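Saturday, late

Home at ten past six, feet sore. I said I would write something down every working day this month and I have missed four already, so I'm doing this one before I eat.

The week first, because I skipped it. We are still in the converted floor at Tumard while the kitchen side is being set up. The training room has more furniture than it needs and keeps getting more. Hedvig Viklund says every kind of table and chair is welcome, since the homes and cafés the machines go to won't match either. She runs our shift now. She used to run the packing line with me at Coketti, before they put in the arms there, and I still look up when she says my name as if I'd let a tray go by.

I was on tables today. Tables means you stand with a gripper in each hand and do small jobs with whatever is put out: open a box, take a thing out, put it back, close it. The blocks with the square patterns sit on top of the grippers and the camera goes on your head. You do the job the way the sheet says and then you do it again. I did the gray box on the round table before lunch and the plates after. Jolán Jakab had the stools until three and then we traded.

The target for a full shift is 22 good runs per task. A good run is one where the markers were never hidden, you didn't stop in the middle, and the lid ended up where the sheet says it ends up. I had trouble with the lid in the morning. With fingers you don't think about a lid. You get a nail under it and it's open. With the grippers you have to come at the edge from the right side and squeeze before you lift, and if you squeeze too far in, it bends and slides off the tips. Imre Medve showed me to keep my elbows in and move my feet instead of reaching. He has been here longest of any of us. After that I lost fewer.

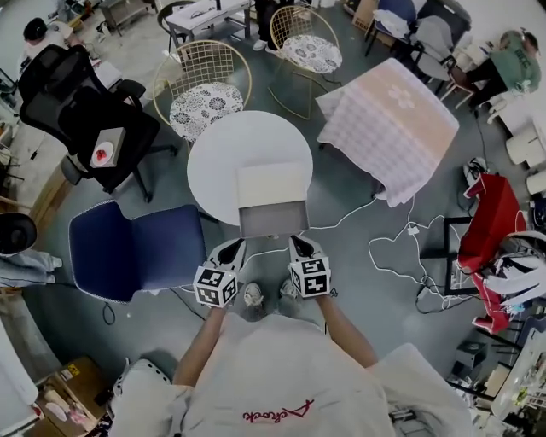
Gray box, round table, lid partway. My head camera, the white shirt with the red writing.

I asked to keep that one because I want to look at how I hold the left. I think I let it drop lower than the right. Imre says it doesn't matter for the box but it will for pouring.

Lunch was the bean soup again. Mariann Magyar sat with us, which she doesn't usually do. She is from the Plesta side, the people who build the model out of what we record, and she had her laptop open next to the bread. She told us the total for our floor went past 843 hours on the box and lid tasks together. Jolán asked whether that was a lot. Mariann thought about it and said it was a lot for a box and not much for a kitchen. Then Jolán asked her straight out how many hours until they don't need us for boxes. Mariann said she didn't know, and that when boxes were finished there would be drawers, and after drawers there would be laundry. I believe her. I also noticed she didn't say what comes after laundry.

I have been turning this over on the bus all week. At Coketti it was simple to be angry. One Monday there were three arms at the end of the line and by spring there were seven, and of the people who had stood there, I could name every one and where they went. Magdolna Kocsis went to her sister's shop. Two went to the warehouse. Hedvig and I came here. We didn't teach those arms anything. A man came with a tablet and set them up in an afternoon, and they did one motion, and they did it all night.

Here I am the one teaching. It's my way of opening a lid that goes in, with my elbows and my bad habit on the left. I don't know what I feel about that. On the packing line I was paid for the box being packed. Now the box is packed and unpacked all day and ends up exactly as it was in the morning, and what I'm paid for is the way I moved. It took me a couple of weeks to stop feeling I had got nothing done. I would look at the table at the end of the shift and want there to be a pile.

Things that are better than Coketti: the noise, first of all. I can hear people talk. I can sit down when I need to if I log it. Nobody times the toilet. The pay is a little more, and it comes on the day they say. When I told Hedvig my wrist was hurting she took me off grippers for two shifts and had me labeling clips at a desk, with no argument.

Things that are worse: the head strap. I get a line across my forehead that is still there at supper. Also you can't look around. If I turn to see who came in, the table goes out of view and the run is gone, so I stand there hearing a door and not looking. I caught myself doing it at home on Thursday. My son came into the kitchen while I was cutting bread and I kept my face down on the board until I'd finished the loaf. He asked if I was mad at him.

And the cables. They are all over the floor and I step over them without thinking now, which Hedvig says is when people trip. She wants them taped by next week. She wanted them taped last week too.

After lunch, the plates. I'm good at plates. You slide one tip under the rim and bring the other in from above, and it comes up level. I got my 22 with nearly an hour left and Hedvig asked if I would do extra or help the new woman. I helped the new woman. Her name is Ren, or that is what she goes by, and she had never held the grippers before today. She kept trying to put one down to do things by hand. Everyone does that. I told her what Imre told me about elbows and feet, and then I heard that I was saying it in his exact words, even the little pause.

So that goes from Imre to me to her, and from all of us into the thing at Plesta. I asked Mariann once whether it could tell which of us it had learned something from. She said no, it all goes in together. I was a bit sorry about that. I'd like there to be some machine in somebody's café lifting plates my way and the person behind the counter thinking, that one's neat. But it will be partly Imre and partly Jolán, who bangs them.

Hedvig kept me back a few minutes at the end. They want two people to move over to checking — that is, watching the real machine try the tasks and stepping in when it gets stuck. It's a different grade and there is a course for it, in the evenings, paid. She asked if I'd put my name down. I said I would think about it. She said think by Tuesday.

What I didn't say to her is that I went and watched it once, on my break. It was doing the box. It came at the lid from the right side, and squeezed, and waited, and lifted, and the lid slid off the tip. It tried again from the same side. The young man who was watching it yawned and wrote something down. I stood there with my coffee wanting to tell it to move in closer. I stayed for three tries and then my break was over, so I don't know if it got it.

I think I will put my name down. The evenings are a problem because of the bus, but Magdolna lives out that way now and has offered the couch before. I should call her anyway. I haven't told her what I do here, only that it's lighter work. She lost more than I did when the arms came in and I don't know how she would take it, that I spend the day showing them how.

Wrist is all right tonight. Put the cream on anyway. Need: bread, washing powder, new insoles. Ask Hedvig about a softer strap.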